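The Soap Dish, and Other Small Matters

17/10/2026

I have been meaning to write about the bathroom for weeks, and every time I sit down to do it I get distracted by some other corner of the house. You may remember that in August I promised a whole post on the linen closet. That one is still coming, I swear, but the linen closet is currently full of the things that came out of the bathroom, so we had better take them in the right order.

It started with my neighbor Inger Eskildsen, who makes soap in her back kitchen and cannot stop giving it away (I have never once tried to stop her). She uses an olive oil recipe she got from her aunt, and the bars come wrapped in brown paper with a bit of string. They are lovely. They also turn to mush if you leave them lying in a puddle, and I had been leaving them lying in a puddle for years, in a pretty little china saucer with no drainage whatsoever. I would pick up the bar in the morning and half of it would stay behind. Inger saw this when she came over to borrow my big stockpot, and she gave me a look I won't forget in a hurry.

So I went looking for a proper soap dish. I thought this would take ten minutes. There are far too many soap dishes in the world! I looked at a stone one from Bestport that weighed as much as a brick, and a wire one that hooks over the side of the tub, and a very handsome wooden one that I put back on the shelf twice. In the end I came home with a plain plastic one, in cream, with raised ridges across the bottom to hold the soap up out of the wet. It won't win any prizes for beauty. I have become very fond of it all the same. 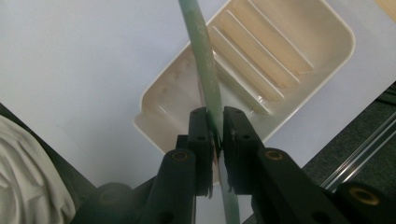 The cream dish with its ridges, and a long green stick in front of it.

Once the dish was in, of course, the rest of the counter looked dreadful. I cleared everything off onto a towel on the floor and wiped the whole thing down with warm water and a splash of vinegar, then stood there wondering how I had come to own so many half-used bottles of hand lotion. Most of them were down to the last inch. I cut the tops off two and scraped them into a jar, just as my mother used to do, and I felt very thrifty for the rest of the afternoon.

The shelf over the sink is only 60 centimeters long, so I had to be strict with myself. The toothbrush cup stayed, and the little mirror, and the hand cream I use every night. Hairpins went into a drawer. The china saucer has moved to the bedroom, where it holds my earrings and seems much happier.

A few things I've learned about looking after bar soap, for anyone who has a generous neighbor of their own. Let a new homemade bar sit in the open air for a while before you use it – Inger says a month at least, and she keeps hers on a rack in the spare room. Keep the dish away from the shower spray. Tip out any water that collects between the ridges and give them a scrub with an old toothbrush when they start to look cloudy. The slivers at the end can be pressed onto the new bar while both are damp, and if you're patient about it they will stick.

I still have the towels to fold and a basket of odds and ends to go through – mostly travel sizes, and a sponge I don't remember buying. Inger is bringing over a lavender batch next, and I've told her I have somewhere decent to put it now.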